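Posted in May by the Enier wiki editor
Filed under: Clubs & Student Projects > Robotics

The Ekurier Gripper Project is a student robotics project run out of the Karamanlidis workshop, and I've been editing this entry since I joined it, so please forgive the "I" all over an encyclopedia page (our wiki allows it!). The idea is simple enough. Students carry a hand-held gripper, do everyday table jobs with it, and the recordings go toward teaching a robot arm called Erna to do the same jobs on its own.

The project started as an after-school club with 3 members and now has 14. Sessions last 30 minutes, which sounds short until you've squeezed a trigger that whole time. By the end of our first school year we had 1,128 recordings, and a good chunk of them were me chasing a sponge.

Every run begins with the fingers open over the bare table, and after that the object goes down and you're off. The fingers are plain dark blocks with a rubbery black pad on the inner side, and the pads are the part we argue over most – new members always want thicker ones, older members want better glue.

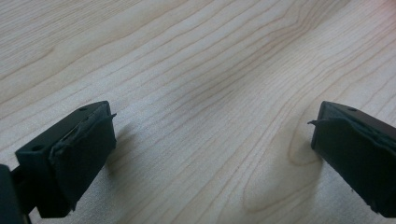
Gripper open over the table, with the pads starting to peel at their top corners.

Pad care has its own page on the wiki, but the short version is to press any loose edges back down before a session and replace a pad once it folds over itself. I like scissors for trimming, though plenty of people in the club swear by a craft knife.

Erna can stack cups pretty well these days (towels are another story). New members usually begin with blocks, then move on to cups, and anyone enrolled at Enier can join at the start of a term.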